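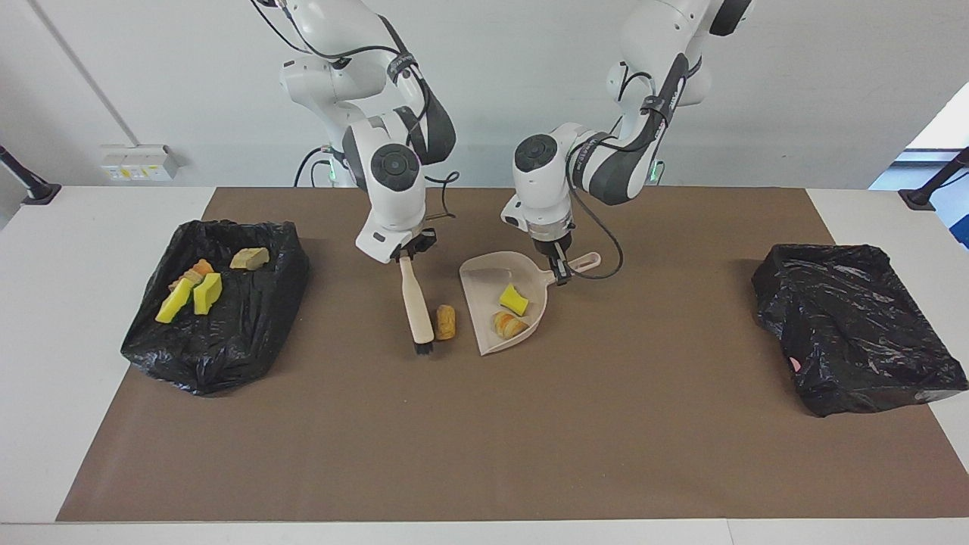
hand brush, short black bristles

mossyporch
Anybody else clean their wool rugs dry? I inherited one from my aunt in January and the cleaner in Rerncombe wants 200 bucks just to wash it. I've been at it with a little hand brush, going with the pile, and I kinda love doing it!

kayode_a
Go for it, but flip it first and vacuum the back. You'll be shocked what falls out.

hubacek_L
Disagree on the vacuum. Mine pulled two knots loose near the fringe. Hang it over a rail and beat it.

kayode_a
Beating is way rougher on old fringe, come on.

mossyporch
No rail here lol. Would baking soda hurt the dye?

hubacek_L
Try a corner first, the reds can be touchy.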